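Perception + Control weekly sync, minutes
14/01/2026, room 2 at Brokivbridge, started late again
Present: Ragnvald Strand (chair), Zlata Zhuravel, Lutfa Kanagaratnam, Bohdan Mykhailiuk
Remote, bad line: Khrystyna-Mariia Marchuk

Last week's actions
Clock sync patch merged. Disk cleanup not done, Bohdan says this week. Replay viewer crash still open, Zlata can't reproduce it on her machine, Khrystyna gets it every time.

1. Utensil task, labels
Lutfa went through the export from the utensil episodes. 1,921 episodes in the set, 50 flagged by the checker. Most of the flags are one problem: segmenter merges the chopsticks into a single blob when they lie as a bundle. Single stick on its own comes out ok. Spoons worse. Bowls are translucent gray so the mask stops at the end of the black handle and the grasp planner thinks it has a short rod.

Ragnvald asked if depth helps. Lutfa: no, depth drops out on the bowls too. Discussion went on a bit. Agreed to try training on the bowl and handle as two parts and joining them after. Not to touch the planner until we see masks from that.

Zlata: patterned cloth is also causing trouble, edge detector fires on the star outlines and the grid. Wants the tablecloth masked out before the edge step. Lutfa says that hides thin sticks lying flat. No agreement. Both to bring numbers.

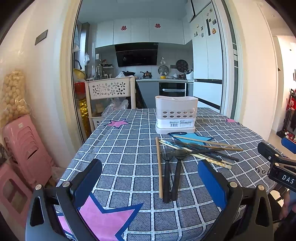 Minutes: Zlata Zhuravel
Checked by: Ragnvald Strand

2. Pile order
Planner currently picks whatever has the highest grasp score. In a loose pile it goes for the top of the bundle and drags the rest. Bohdan has a branch that scores by clearance first, grasp second. With the lone chopstick off to the left of the spoons it would take that one first, then spoons, then bundle. Looks sensible in replay, not run live yet.

Khrystyna asked what happens when two items tie. Bohdan: takes the nearer one. Khrystyna not happy, says it will flip back and forth between frames. Hysteresis to be added, Bohdan to pick a value and write it down somewhere people can find it this time.

3. Holder, placing
White holder at the back of the pile has two rows of oval holes. Pose estimator locks on to the holes and sometimes slips by one hole sideways. Label sticker on the front could be used as an anchor, it's the only thing on there that isn't symetric. Zlata against: sticker may not be on the next holder, and then we have trained on a barcode. Ragnvald agrees with Zlata. Use rim plus holes, reject the pose if the two disagree.

4. Second gripper in view
Self-mask only covers our own fingers. When the other gripper comes in from the right the tracker opens a new object for it, blue pad included. Same for hands. Khrystyna has a mask model that covers both, slow on the old laptop. Decision: run it offline in the export step for now, leave live alone.

Also the kitchen through the doorway is producing detections (wok, rice cooker). Crop by table plane. Lutfa says one line of config. Bohdan says it was one line last time too.

5. Tooling
Zakharchenko loader: keep. Plesico one: drop after the April release, nobody has touched the config in months. Ragnvald to tell Stultdale before we do it, they still read the old format. Khrystyna wants the schema version in the file header and not in the folder name. Agreed, no objections.

Nightly replay takes too long. 4 workers, can't get more. Bohdan to skip episodes where neither labels nor code changed.

Actions
Lutfa: two-part spoon labels, rerun on the flagged 50
Zlata: cloth mask test, with and without thin sticks
Bohdan: tie handling, nightly skip, disk cleanup (carried over)
Khrystyna: mask model into export, send crash log to Zlata
Ragnvald: write to Stultdale re format

AOB
Room is double booked next week, Ragnvald to find anothr one. Khrystyna dropped off the call during item 5, has read the notes and is ok with them.

Closed. Next one same time.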